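Floor finish: satin or gloss? (and is Prorden worth it)

Bullasitz
27 October 2020
We have 820 square feet of pale wood to refinish and a marriage to preserve. I want satin. My spouse wants gloss, having apparently never met a sock. The quote for Prorden gloss came in at 80 a can, which seems a lot for the privilege of seeing every crumb twice.

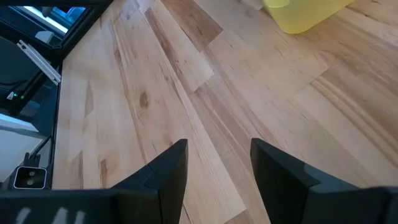
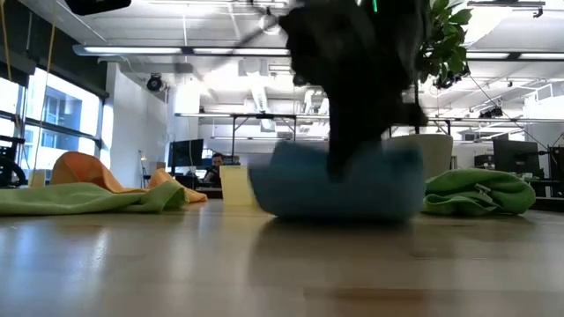 Floor in the first one, shiny tabletop in the second.

vasska55
Satin. Gloss looks great until somebody walks on it, and people do tend to walk on floors.

Lo
Disagree. I've had gloss in my hallway for years and it wipes clean in no time. Satin just hides the dirt. You're still living with it, you just can't see it.

vasska55
Lo, hiding the dirt is the entire reason I bought it.

plankton_ed
Check what's on there now before you argue about sheen. If it's old wax, nothing will stick and you can both be wrong together. Rub a corner with mineral spirits and a white rag. Yellow or brown gunk means wax.

Bullasitz
Rag came up yellow. Great.

plankton_ed
Strip it, then sand. Budget 2 extra days and a lot of takeout.

Lo
And skip Prorden whatever you pick. It smelled for a week and the cat moved in with the neighbors.

vasska55
Mine didn't smell at all – did you open a window?

Lo
It was October.

Bullasitz
Update: we've settled on satin for the floor, and the dining table gets gloss. I'm told this is a compromise. Does anyone have a drum sander they'd lend out?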